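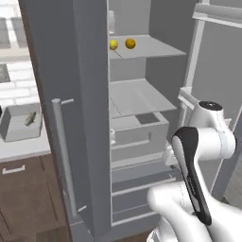
Aidan Scanlon keeps asking why the planner bothers with a full arm path when the last few inches are all that ever go wrong. He has a point, and the release in June went partway toward it by splitting the reach into two stages, each with its own settings.

This page collects views from the Druvero kitchen, the simulated room we use for testing Fititmont, our motion planner. The open refrigerator at the top is the task we run most. The fruit sits on an upper shelf, there's a door on either side, and the arm has to come in from the right without touching any of it.

Notes on the refrigerator task:

Gripper and doorway. The collision model for the gripper used to be one box. It is now a set of smaller shapes that follow the fingers, and the planner finds paths it used to reject. Planning time went up a little - we kept the change.

Shelves. Each shelf is a thin solid in the planner, padded by a fixed margin. Too much padding and the space between shelves closes up. The margin is now a line in the task file, so Mellor and Trisport builds can carry different values.

Door handle. A long bar on short standoffs is easy to miss if the mesh is simplified too far. We turned simplification off for handles only.

Batch runs. A nightly batch is 400 starts with the fruit moved each time. The planner gets 1,000 samples before it gives up and logs the start pose. Failed starts go back into the next batch ahead of the new ones.

Replay. Any logged run can be opened by number in the viewer. Run 2,706 is a good one for checking that the two stages join cleanly - step through it with the collision shapes turned on.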